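Hand-held gripper comparison

From the Angelovski reference pages on robot handling. Last edited May 9, 2020.

A hand-held gripper comparison is a test in which two or more grippers are tried out by people, on the same objects and the same surfaces, before any of them is mounted on a robot arm. The operator carries the gripper on a handle and works the fingers by hand or with a small motor. A camera fixed to the tool records what the fingers do. The method is used to choose finger shapes, pad materials and camera positions, and to collect recordings that can later be used to train a controller.

The method is common for work with cloth. Soft goods are hard to model in software, and a fault in the fingers often shows up only after many grasps on different fabrics.

Background

Early gripper tests were mostly done on a fixed arm. The arm was bolted to a bench, the gripper was bolted to the arm, and the objects were fed in one at a time. Such tests repeat well, but changing a gripper means stopping the arm, removing the flange screws, fitting the new tool and setting the tool center point again. On small projects this could take up much of a working day.

Hand-held tools removed most of that delay. The gripper can be put down and another picked up in seconds, and the operator can approach an object from any side without a planned path. The weakness is that no two people move alike, and the results need more trials before they mean anything.

The comparison described in most detail in this article is the Fusine series, run by the engineering firm Kidirmont and written up by Piroska Kovács and Shanti Lodhi. It dealt with garments and sheets.

Equipment

A typical tool has five main parts: the handle, the body, the finger mechanism, the pads and the camera. Some tools add a trigger with a position sensor, so that the finger opening is stored along with the video.

Fingers. Two-finger designs are the most common. Straight fingers close in parallel and give an even grip on flat-sided objects. Curved fingers swing in toward each other on pivots and reach around or under an object. For cloth, curved fingers have the advantage that the tips meet first, which helps to pinch a single layer. They also leave open space behind the tips where a fold can gather.

Pads. Pads are fixed to the inner side of the fingers. Flat pads hold well but tend to push a thin sheet away before they touch it. Wedge-shaped pads slide under an edge more easily. Pad material is usually a soft rubber or a printed flexible plastic, and hardness matters as much as shape.

Camera. Wide-angle lenses are preferred, with the fingers kept in view at all times. The strong bending of straight lines toward the rim is accepted, and is corrected in software when measurements are needed. A narrow lens gives more detail at the fingertips but loses track of the room, and position tracking suffers.

Controller. In a hand-held trial the controller only logs data. In the later arm trial it drives the fingers. Using the same controller board for both makes the two sets of data easier to match, although the extra weight and cabling are a burden on the operator.

Work surface

The surface under the object has a large effect on the result. On a hard table, the fingertips can be pressed down and slid along until they catch an edge. On a padded surface the tips sink in, and the cloth underneath may be picked up together with the garment. Testers call this a double pick.

In the Fusine series, trials were run over a large cream-colored fabric surface as well as on bare tabletops. Garments were tried both spread out and bunched up. A crumpled knit is easy to grasp somewhere but hard to grasp in a chosen place, and the two tasks were scored apart.

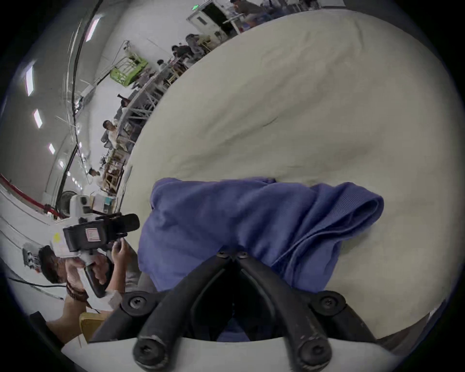
Lejla Dumitrescu has objected that a bunched garment tells a tester very little about a gripper, given that almost any pair of fingers will come away with something, and that a flat hem on a soft base should be the only grasp used for ranking. Kovács and Lodhi kept both tasks in their report but gave the flat hem the greater weight in the final score.

Procedure

There is no single standard. The outline below follows the Fusine series, and other groups use much the same order of work.

1. The tool is checked for loose screws and play in the pivots. Finger opening is measured at the tips.

2. The camera is calibrated against a printed board. This is repeated whenever the tool has been dropped or the lens touched.

3. The operator makes a set of practice grasps that are not scored.

4. The object is placed according to a card drawn from a shuffled deck. The card gives the object, the surface and the starting state.

5. The operator grasps, lifts, holds for 3 seconds and releases. A second person marks the result.

6. The object is reset and the next card is drawn.

Grippers are changed in blocks, and the order of the blocks differs from one operator to the next. Without this, the gripper used last tends to score best, as the operator has had the most practice by then.

Results are marked as clean pick, double pick, slip or miss. A slip is a grasp that lifts the object but fails before the hold is over. Some groups add a fifth mark for damage, such as a pulled thread. The Fusine report recorded damage in the notes column and did not score it.

The Fusine series

Kidirmont compared two finger designs: a straight parallel pair and a curved pair with wedge pads. The curved pair was supplied by Ondport, a small maker of research tools. The series began in September and was planned as 700 scored grasps for each design.

The curved design completed the full 700. Of these, 495 were marked as clean picks. The parallel design was stopped early when a drive belt failed and a matching spare could not be found, and its figures are given in the report as incomplete. The authors advise against comparing the two totals directly — only the cards that both designs had finished were used for the ranking.

On those shared cards the curved pair did better with flat hems on a soft base. The parallel pair did better with thick folded goods, where the curved tips met too soon and pinched only the outer layer. On bare tabletops there was little between them.

Including practice grasps and trials thrown out for camera faults, 849 recordings were stored for the curved pair. Most of the faults were lost tracking, caused by quick turns of the wrist.

Wear

Wear is a useful source of information in its own right. On curved fingers it is usually found at the lower part of the arm and near the large screws, where the tool touches the table or is rested between trials. Worn coating in these places is harmless in itself, but a change in the color or shine of the fingers can affect software that looks for them in the video. 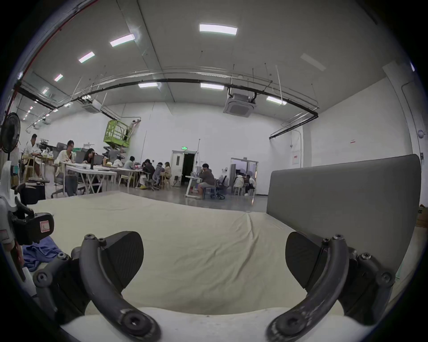 Curved gripper fingers with wedge-shaped pads over a cream-colored fabric surface. The lower parts of both fingers are scuffed.

Pads wear faster than fingers. A rounded pad edge makes a hem harder to catch, and scores on that task may drop before any wear can be felt by hand. The Fusine report recommends fitting new pads at the start of each block and keeping the old ones, labeled, with the data. Azra Delić later suggested photographing each pad next to a ruler, and this was added to the Angelovski test sheet.

Transfer to an arm

A gripper that scores well in the hand does not always do so on an arm. People feel resistance through the handle and correct for it without thinking. An arm needs a force sensor, a compliant wrist or a slower approach to get the same effect. Pressing down on a padded surface is the motion most often affected.

The usual practice is to repeat a small part of the card deck on the arm with the same fingers and pads. If the kinds of failure are the same, the hand-held data is considered usable. If new kinds appear, the approach speed and closing force are adjusted first, and the fingers are changed only if that does not help.

Camera placement should be kept the same in both stages. Moving the lens even a short way changes how the fingers appear, and recordings made by hand may then be of little use for training.

Criticism

The main criticism is that operator skill is mixed in with gripper quality. Dragica Petkov has argued that a comparison with a single operator should be reported as a trial and given no ranking at all. Others answer that the shuffled deck and the block order deal with most of the problem, provided that each operator uses every gripper.

A second point concerns the objects. Test garments soften with handling, and a shirt that has been picked up many times no longer behaves like a new one. Some groups replace garments at set points in the deck. Others wash them all beforehand and accept the loss of stiffness from the start.

See also

Compliant wrist
Double pick
Finger pad
Parallel gripper
Tool center point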